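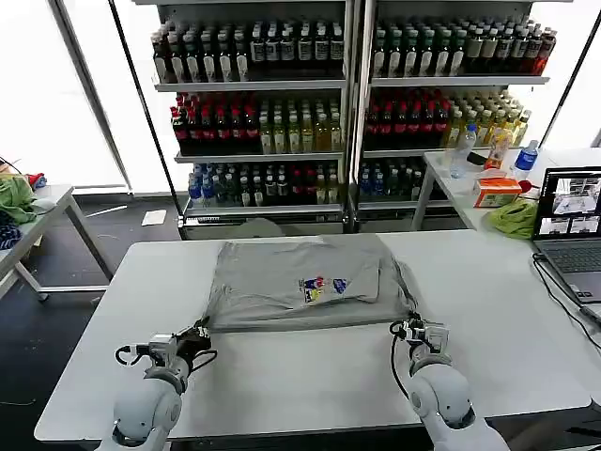 Issue 8, page 5

Vasilis Kovačević wants to talk about hems. He has been in charge of recording at Zallik's garment bench through the whole of the present round, and most of his working notes concern the lower edge of a T-shirt, where two grippers have to take hold before anything else can happen.

"If both corners are held and the fabric between them is flat, the next part is easy," he said. "If one jaw has taken one layer and the other jaw has taken two, you find out several seconds later, when the shirt opens the wrong way. The operator has to see it at the start."

The task is narrow. A shirt is put down on a white table, two arms fold it, and the attempt is saved with its joint positions, gripper commands and camera streams. An operator drives both arms by hand for the whole of each attempt. The recordings train a policy which then drives the arms alone, and the difference between the two is what Kovačević is paid to reduce. The set stood at 2695 accepted episodes when we spoke in February. Rejected ones are kept in a separate store with a reason code attached.

The term "accepted" takes some explaining. Under the first version of the protocol, an episode was accepted if the shirt ended up folded. Kovačević changed this early on. A fold can come out well by a poor route, with the operator dragging the cloth over the table until it happens to lie straight, and a policy trained on that will learn to drag.

"We had a good success figure and very bad motion," he said. "The arms made small movements all the time. They would touch the cloth, let go, touch it again. That was us. We had recorded people hesitating and labelled it as correct."

The present protocol scores the path as well as the result. An operator who pauses for longer than 2 seconds with a closed gripper has to mark the pause afterwards. Regrasping is allowed, and in fact wanted, provided that it follows a visible slip. Regrasping from habit is coded as a fault.

I asked whether this made the operators nervous. Kovačević said that it made them slower for a time, and that the slowness itself then had to be dealt with, as the early sessions under the new rules differed in speed from everything recorded before them. He resampled the older episodes to a common rate. He is not satisfied with the result and would prefer to record that part again.

A good deal of the information comes from the wrist cameras. The head view gives the shape of the garment and the position of both arms, but once a jaw closes on cloth the fingers hide the contact from above. From the wrist it is possible to see how much fabric has been gathered and which way the folds run as it lifts. The price is blur. Thin cloth moves quickly when it leaves the table, and an exposure that suits the bright windows behind the bench doesn't suit the fingertips.

"I would rather have a blurred view of the right place," Kovačević said. "The network copes with blur. It doesn't cope with a hand in the way."
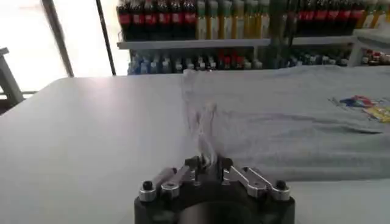
Georges Haddad takes a different view of this, and asked that it be included: the wrist cameras are worth having, he says, but the group leans on them too heavily, and a policy that has learnt to wait for a clear close-up will stall when the close-up never comes. He would cut the wrist streams at random during training, in a fixed share of episodes, and accept a lower score on the home bench in return.

Kovačević has tried a form of this. Blanking one wrist camera for short periods did little harm. Blanking both at the moment of the first grasp did a great deal, and he is unwilling to go further until the depth estimate from the head camera improves. The two men have agreed to run the comparison on the next release of Clustier, the training code they share with the Mathebula group.

The other disagreement is over tidiness. Zendham, which supplies the test garments, at first asked for each shirt to be laid square to the table before recording began. Kovačević kept to this for the first block of sessions and then dropped it. Shirts are now put down folded, half folded, turned, or with a sleeve tucked under the body, according to a printed list. The list is shuffled for each operator, who may not skip an entry.

"People are kind to the robot," he said. "You ask for a random shirt and they give you a nice one. You have to take the choice away from them."

The same goes for the surroundings. The shelves of bottled drinks behind the bench appear in the head view and, at most angles, in the wrist views too. Bright labels at a fixed height make a convenient landmark, and a policy may use them to judge where the far side of the table is. To test for it, Kovačević masks the upper part of the image at evaluation and looks for a drop in placement accuracy. He found one, though a smaller one than he had feared. Masking is now applied to part of the training set as well.

Printed shirts present a similar problem. A small graphic on the chest tells the network which side is up and how far the fabric has turned. Plain shirts give it much less to go on. The early set contained too many prints, and performance on plain garments was poor enough that Kovačević stopped quoting a single figure for both.

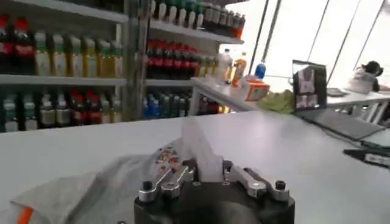 RECORDING PRACTICE

Sessions start at 9 a.m. with a calibration check: both grippers are brought to a marked point and the offset is written down. If it exceeds the limit, nothing is recorded until the arm has been zeroed again. Operators work in blocks, changing over after 5 rejected episodes in a row, whoever is at fault. Kovačević brought in this last rule after going through the reason codes and seeing that faults came in runs.

He reviews a sample each afternoon at double speed, head view first. Most faults show up there as an uneven edge. Only then does he open the wrist streams to find out when the grasp went wrong, and whether the operator could have known.

Asked what he would do differently with a new garment, he said he would write the reason codes before recording anything. "We invented them as we went along. There is a code for a twisted lift and another for a lift with a twist. They were added by two people and they mean the same thing, and now I have to merge them by hand."

Trousers are next. The table may need to be longer.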